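Proyecto de taller: montaje de botoneras con dos brazos en un espacio compartido
Informe final del grupo — asignatura de Automatización Aplicada

1. Introducción

El presente informe describe el trabajo que nuestro grupo realizó en el taller compartido Julell, desde octubre hasta la entrega. El objetivo era que dos brazos robóticos montaran un pulsador de seta en su caja, con el bloque de contactos ya colocado, y que lo hicieran sobre una mesa normal de taller, sin célula cerrada ni cinta transportadora.

Elegimos esta tarea por dos motivos. El primero es que las piezas son baratas y se pueden romper sin mucho disgusto. El segundo es que en el taller se montan botoneras a mano para las máquinas de los socios, y conocíamos bien el gesto. Una persona tarda 40 segundos en una botonera simple. No esperábamos llegar a ese tiempo y, en efecto, no llegamos.

2. Material y espacio

El taller nos cedió una mesa durante las tardes. Los dos brazos están fijados en el lado posterior de la mesa, con las bases en alto respecto a nuestra primera idea, que era ponerlos a los lados. Con las bases a los lados, los codos chocaban en el centro. Este cambio nos costó dos semanas, porque tuvimos que volver a calibrar todo.

El programa que coordina los dos brazos lo llamamos Reretti. Es un conjunto de scripts en Python, bastante desordenado al principio, que guarda las posiciones en una tabla y las recorre paso a paso. La versión que entregamos tiene 164 posiciones guardadas, contando las de seguridad y las de retirada. El presupuesto para piezas, cables y material de fijación fue de 1.000 euros, y gastamos casi todo en cables y en repuestos para las pinzas.

3. Método de trabajo

Dividimos el montaje en movimientos cortos: coger el cuerpo de la pieza, orientarla, sujetar la contraparte con el otro brazo, acercar y soltar. Cada movimiento se probó primero con velocidad baja y con una persona junto a la parada de emergencia. Después subimos la velocidad hasta el 70 por ciento de la que permite el controlador. Por encima de este valor las piezas pequeñas giraban dentro de la pinza.

La orientación fue la parte más difícil. Un bloque eléctrico pequeño tiene caras muy parecidas, y si entra girado, la caja no cierra. Probamos marcas de pintura y también un tope impreso en 3D. El tope funcionó mejor, aunque hubo que imprimirlo varias veces hasta encontrar la altura correcta.

4. Problemas encontrados

Los cables fueron un problema constante. En las primeras pruebas, el cable de la muñeca se enganchaba cuando el brazo bajaba hacia la mesa, y una tarde arrancó un conector. Ahora dejamos un bucle más largo y lo sujetamos con correas a los tramos superiores del brazo. Es una solución sencilla, pero desde entonces no tuvimos otra rotura.

También tuvimos dificultades con la luz. El taller tiene ventanas grandes, y por la mañana la cámara de la pinza confundía los reflejos con bordes de piezas. Cambiamos el horario de las pruebas a la tarde.

Para los dos brazos a la vez, la regla es que solo uno puede entrar en la zona central, y el otro espera con su pieza ya cogida.

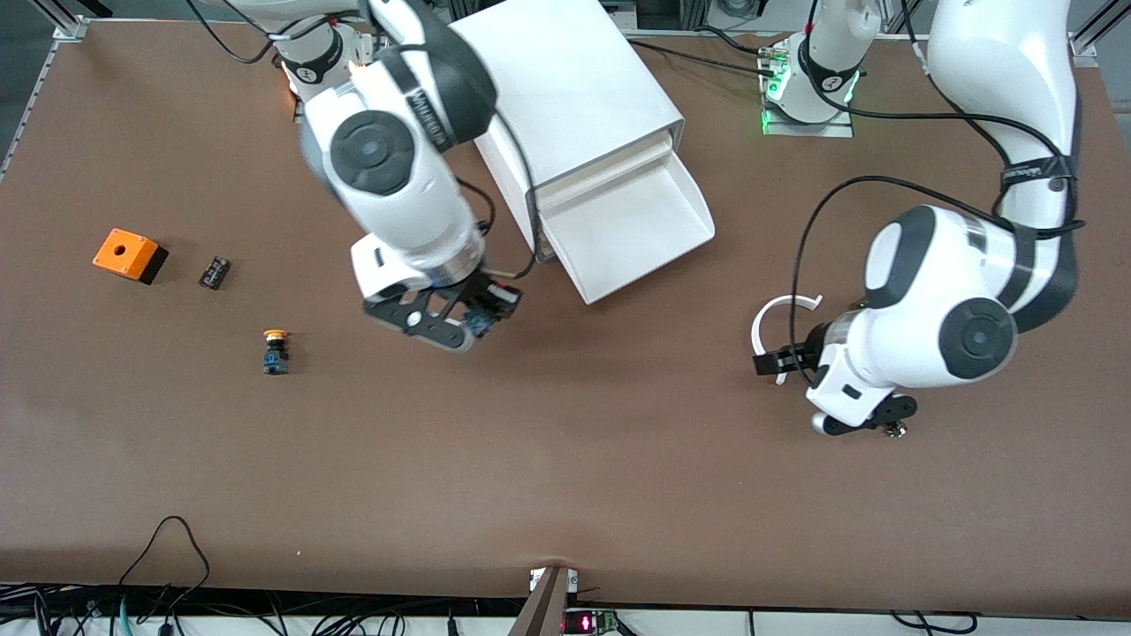 Esta regla hace el ciclo más lento, pero evita que los brazos se toquen. En Nalstead, otro taller que visitamos durante el proyecto, usan un sistema parecido con turnos fijos. Nosotros preferimos que el brazo que termina avise al otro mediante una señal, y de esta manera se pierde menos tiempo cuando una pieza falla y hay que repetir.

5. Resultados y trabajo pendiente

El montaje completo se consigue cuando las piezas salen bien colocadas desde el inicio. Si el pulsador está un poco tumbado, el programa se detiene y pide ayuda. Queda pendiente que el brazo pueda enderezarlo solo.

Queda también ordenar el código y escribir el manual de calibración — el que existe ahora son notas a mano, en tres cuadernos distintos. El grupo Hrytsenko, que continuará con la mesa el próximo curso, ya tiene una copia de los scripts y de la tabla de posiciones. Les recomendamos revisar primero las posiciones de retirada, que se ajustaron con prisa en la última semana.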